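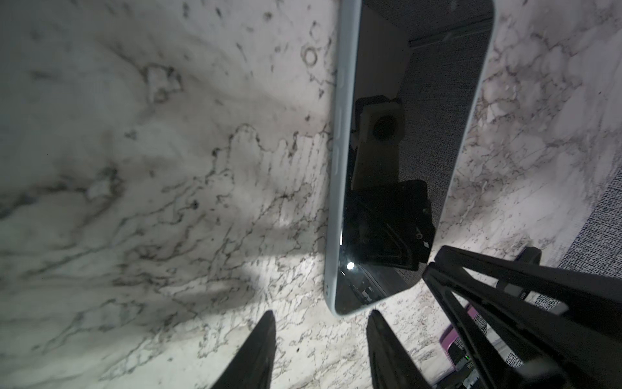
설명서 > 준비 > 4. 휴대폰 올려놓기와 닦기

4.1 놓는 자리

1. 대리석 무늬 상판처럼 평평하고 단단한 면을 고릅니다. 무늬가 진짜 돌인지 아닌지는 따지지 않아도 됩니다. 모래알 하나가 더 문제입니다.
2. 화면이 위로 가게 놓습니다. 뒤집어 놓아야 화면이 보호된다는 말이 있으나 저희는 믿지 않습니다.
3. 화면을 끕니다. 검은 유리에서는 얼룩이 빛에 걸려 잘 드러납니다.
4. 옆면에 길쭉한 버튼이 세 개 있는 기종은 그쪽을 손으로 쥐지 마십시오. 닦는 도중 화면이 켜집니다.

주의: 광택 있는 상판은 미끄럽습니다. 모서리에서 한 뼘 이상 안쪽에 두십시오.

4.2 닦기

5. Jitulel 천을 마른 채로 씁니다. 포장에는 86회까지 빨아 쓸 수 있다고 적혀 있습니다. 저희가 직접 세어 본 숫자는 아니니 보풀이 일면 버리십시오.
6. 위에서 아래로 한 방향으로 닦습니다. 원을 그리며 닦는 것과 무슨 차이가 있는지는 확인하지 못했습니다.
7. 고개를 낮춰 비스듬히 봅니다. 조명이 하얗게 맺히는 곳 둘레에 뿌연 자국이 남았으면 6번을 되풀이합니다.

참고: '24시간 지문 방지' 스프레이는 권하지 않습니다. Savita Mishra가 11월에 써 보았는데 점심 전에 지문이 다시 찍혔습니다.

주의: 버튼 틈이나 모서리 쪽 작은 구멍을 바늘로 후비지 마십시오. 부드러운 솔이면 됩니다. 그래도 빠지지 않는 먼지는 그냥 두는 편이 낫습니다.

8. 보호 필름을 붙이려면 5장으로 넘어갑니다. 필름이 꼭 필요한지는 각자 판단하십시오.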